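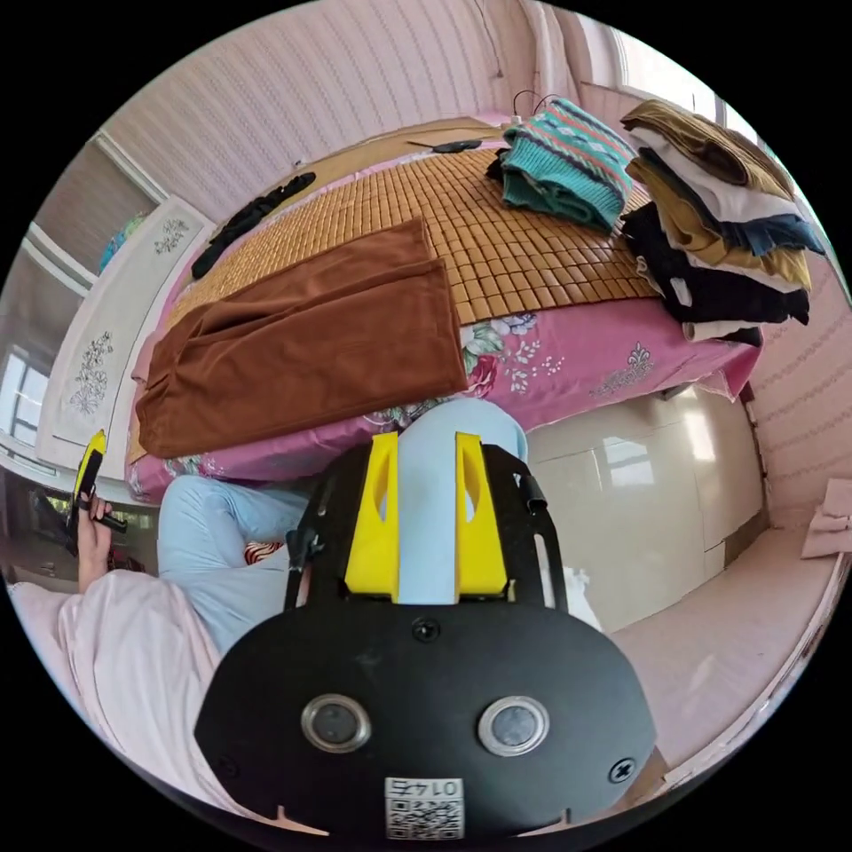
The stack on the right is what a finished stack looks like. It leans. We accept leaning.

Wanted: clothes folders, Trelton and nearby

Cenden is looking for 27 people who own a bed, own some clothes and are willing to put the second on top of the first and fold them. We pay for this. Your mother never did.

Sessions run in your own bedroom and last up to 3 hours. You bring out the sweaters, the pants, and whatever has been living on the chair. A firm surface helps, and a bamboo sleeping mat over the bedspread is close to ideal - things lie flat on it, and the small stuff doesn't vanish into the quilt.
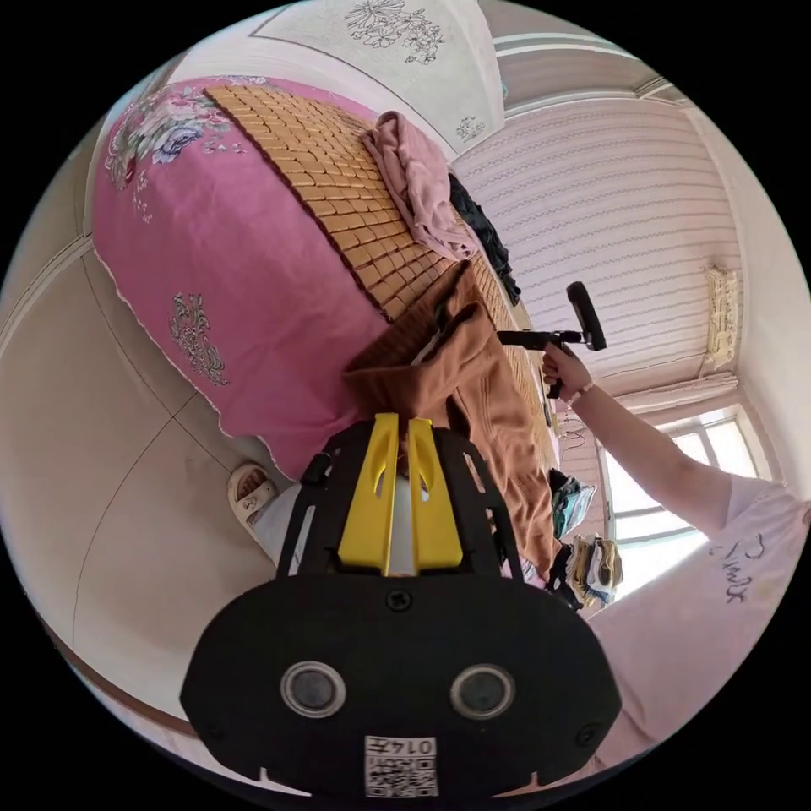 Pants are where most applicants come unstuck. They slide off the edge, they twist at the seam, and the second leg has its own plans. We ask that you lay them out flat before you fold, every time, even when you are tired of them. Dark tops can wait at the far side of the bed until you feel strong enough.

You should be:
18 or over
Able to stand beside a bed and bend over it
Patient with knitwear
At peace with other people seeing your bedspread

Experience in a store is welcome but not required. Two people who came to us from retail in August had to unlearn quite a lot.
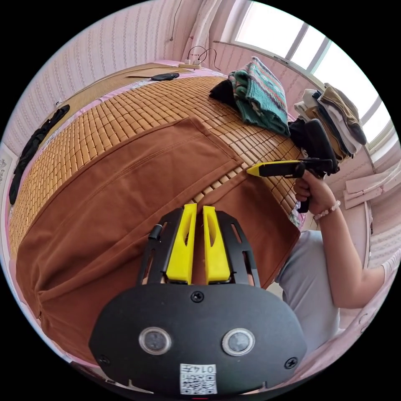 Brown garment, laid flat on the mat. Folding comes next.

Pay is 200 per session, plus bus fare from Drovden or Srour. Bracelets may stay on. Ironing is not part of the job, so please don't offer.

To apply, send us a few lines on what is in your closet and which days you are free. Applications close 2021-09-28.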